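Folding hooded jackets for a shallow drawer

September 15, 2020

The dresser in the back bedroom has five drawers, and the bottom one is for outerwear. Inside height is 12 cm. A hooded jacket folded the way shops fold them comes out taller than that at the hood end and flat at the hem, so the drawer catches on the way in. I have been working on this on and off since we moved to Lurnlow last December.

The problem is the hood. It has two layers of fabric plus a seam at the neck, and everything below it bunches when you fold the sides in. Most instructions tell you to tuck the hood behind the back panel. That puts the thickest part of the garment under the second thickest part.

My current method, on a bed and not on a table, as a bed gives enough room for the sleeves:

Lay the jacket out at an angle, hood away from you. Open the hood slightly and leave it alone for now. Gather the front toward the center with both hands, starting just below the neckline. One hand holds the fabric flat, the other pinches the next fold and brings it over. Sleeves go in last, crossed low, so their bulk lands near the hem.
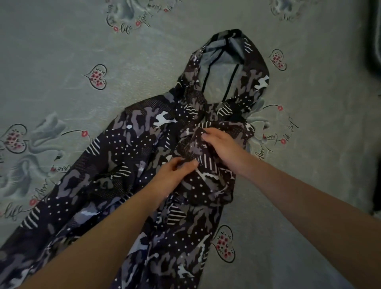 Gathering the front below the hood, camo print jacket.

After that, fold the bottom third up, then fold again to meet the neckline. The hood comes down over the bundle and holds it closed. Press the air out before measuring. Mine settles at about 11 cm, against the 12 available. Two jackets fit side by side if the hoods face opposite ends.

A few notes. Slick shells unroll unless the hood is snug. Zippers should be closed to mid-chest only – fully closed, the collar stands up and adds height. A busy print makes it hard to see the fold lines, so go by feel and find the side seams first.

I also tried a Kison drawer divider, the adjustable kind. It held the bundles upright but used up width I needed, and it slid whenever the drawer was opened quickly. It now separates dish towels in the kitchen and works fine there.

Next is the quilted coat, which does not compress below 15 cm by any method so far. It may have to hang.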